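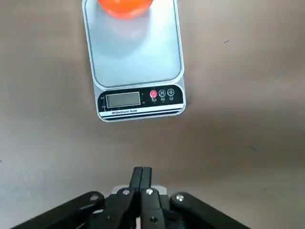 Drillholm Weighing Unit Working Group
Minutes, July meeting

In the chair: Shona Costigan
Minutes: Kumaresan Fernandes
Start: 4:15 p.m.

1. Minutes of the last meeting

Accepted with one change. Item 5 said the group "agreed" that the market stall activity teaches estimating. Shona said she remembered agreeing to look at whether it does. Changed to "discussed."

2. The scale

The group went over the kitchen scale again. The case for it is that it is compact, has only a few buttons, and is the kind of thing kids will meet in a real kitchen. Kumaresan was not convinced on the last point. Plenty of homes don't own a scale, and a kid who has learned where the power button is has not learned what weight is.

The Ravell quote for a full set of scales came to $3,504. Shona asked what that buys that a balance with two pans does not. The only answer offered was that digital scales are quicker to read. She asked that it be recorded that quick reading was never the goal of the unit. No decision. The quote stays on the table until the August meeting.

Action: Kumaresan to find out what Ruddock charges for plain balances, delivery included.

3. The basket and what goes in it
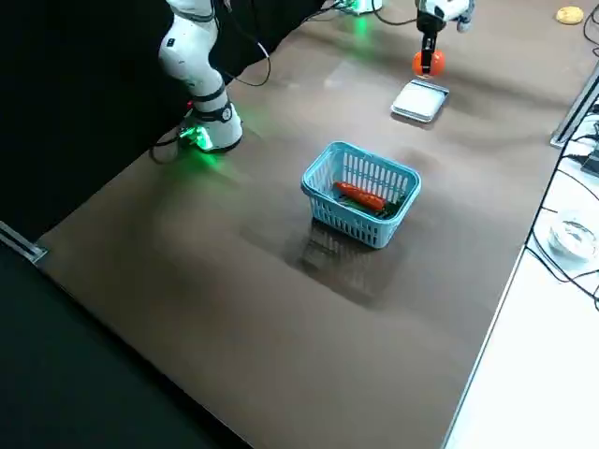
The current plan has pupils take one item at a time out of the basket, guess, weigh, write it down and put it back. The draft teacher notes allow 30 minutes for the whole thing. Shona said she had yet to see a class get through handing out pencils in that time. Suggested wording: "one class period, possibly two."

Nothing wrong with the basket itself. It's light blue plastic with slotted sides, so pupils can partly see what's in it before they choose. Kumaresan thought this spoils the guessing. Shona thought the guessing was already spoiled by the worksheet, which has drawings of every item on it. Both points stand.

Action: Shona to redo the worksheet without the drawings.

4. Toy food or real food

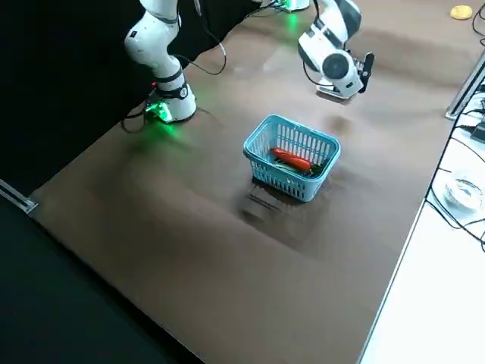

The longest item, and not settled. Toy vegetables keep, and they can go back in the closet in September. But a toy carrot doesn't have to weigh anything like a carrot, and the unit is supposed to be about weight. The Waka pilot report says that pupils "showed no confusion" between the two. The report runs to 146 pages and does not say how anyone checked.

Real produce was priced for 90 pupils and then dropped from the discussion when it came up that there is no refrigerator on that floor.

Shona proposed using toys for the sorting part and real food for the weighing part. Kumaresan said he would support that if somebody named the person doing the shopping. Left open.

5. Placement on the platform

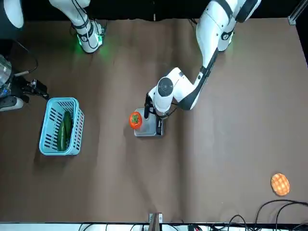 The teacher notes say only "put the item on the scale," and the group doubts that is enough. Pupils set things down wherever their hand happens to be, and the long items tend to end up with one end on the table. Even something round can finish badly placed: the orange one with the green leafy top overlaps the left edge of the grey platform, and a ten-year-old would write down the number without a second look. The cucumber, still in its basket at that point, would be harder again. Kumaresan wants a line added about placing items in the middle. Shona agreed to the line but doubts it will be read.

Brown paper under the work area was mentioned as a way to mark out where things go. Fine as an idea. Who pays for the paper was not discussed.

Action: Kumaresan to write the line. One sentence, no diagram.

6. Other business

Request received to call the unit "Weigh to Go." Declined.

Closed 5:50 p.m. Next meeting in August, same room, unless the key goes missing again.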